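Subject: Re: oiling a serving tray

Norbert Oravec wrote:
> I would not use the Laswood oil on a tray for food before it has
> cured well. How is the finish now, and what colour is the wood?

Dear Norbert,

Thank you for the advice. I have put the tin away for the moment. 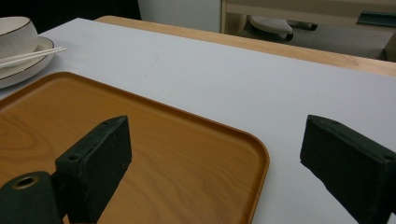

My plan is to use the tray for tea glasses, so I worry mostly about rings. The colour is already a warm orange-brown and I don't wish it darker. Would you sand only the flat base, where the grain is swirling, and leave the raised rim as it is? I have 1000 paper at home, but no 3000.

Kind regards,
Thái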